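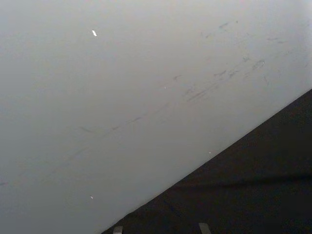

Robotics | Long Reads | Hands On

Three grippers, one tired arm and a kitchen drawer's worth of spoons

November 24, 2024
By the Workshop Desk

I said yes to this feature in April, when it sounded like a fortnight's work. Borrow three grippers, bolt each one to the same arm, pick things up, write down which one dropped the fewest. By the time I'd found an adaptor plate that fitted all of them it was well into summer and I had opinions about screws.

The arm is a secondhand Simiyu, which cost me £2,000 and a long drive. It's slow and it grumbles at the elbow, but it goes back to the same spot every time you ask, and for this sort of thing I'd take that over speed any day. I kept the same little wrist camera on it throughout, so that all three grippers had the same view to work from.

First up was the Cumeck, a plain two-finger parallel gripper with rubber pads. I loved it within an hour (I'm easily pleased). It did 40 picks of a wooden block without a slip, then met a teaspoon and went to pieces. The pads are too thick to get under anything flat, so it shoved the spoon along the table until it ran out of table. I tried coming in at an angle and that helped a bit, though the fingers then scraped on the way down and I spent the evening listening for it.

The Nultari is a suction cup on a spring, and a completely different animal! Playing cards, phone cases, a sealed bag of rice – up they went. Anything with a curve or a bit of fluff on it stayed exactly where it was. The pump is also loud enough that I stopped using it after dinner. Its maker says it will lift up to 5 kilos, and I didn't own anything flat and heavy enough to argue.

Which leaves the Zarora, the one I'd been saving. Three soft fingers, driven by air, and by far the dearest of the lot. It picked up a ripe plum and put it down again in one piece, and I did shout. Spoons were fine too, as long as they lay bowl side down. What it can't do is hold anything steady while the arm turns, so a pen comes round pointing somewhere new each time.

I should say a word for the camera as well. With it so close to the work, glare upset my spoon-finding software more than any of the grippers did, and moving the lamp 20 centimetres to the left fixed more missed picks than a whole weekend of fiddling with the settings.

The Nultari and the Zarora have gone back in their boxes. I've kept the Cumeck on, with thinner pads cut from an old bicycle inner tube, and it now manages a teaspoon most of the time. Forks are next.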